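Havley Dish Rack Set - README

Maintained by Iqra Chaudhry and Girish Negi
Last updated: Mar 31, 2025

What this covers
Plastic cups and one wire dish rack. The task is racking cups and clearing them off again. There are 163 episodes in this release. Plates and cutlery are in the Marchal set and have their own README.

Objects
The cups come in several colours, mostly greens and blues plus pink. Most are translucent. The rack is grey metal wire with upright tines and small wheels underneath. It is an old one and we have no plans to replace it.

Labels
colour - one word, lower case, picked by the annotator
pose - upright, inverted, side
place - rack or floor

A cup leaning on a tine is labelled by the direction of its mouth. Pale green and pale yellow are hard to tell apart, so treat the colour field as a guess for those.

Known issues
- 13 episodes have no pose labels.
- Spelling is "grey" and "colour" in all files from November on.

Both pictures show the rack, with seven cups in it in the first and two in the second.
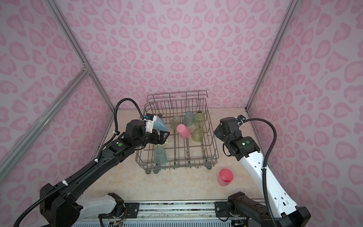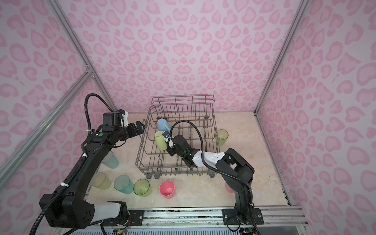 Killian Aubert asked whether a tilted cup should get a pose of its own, as he kept switching between upright and side for the same one.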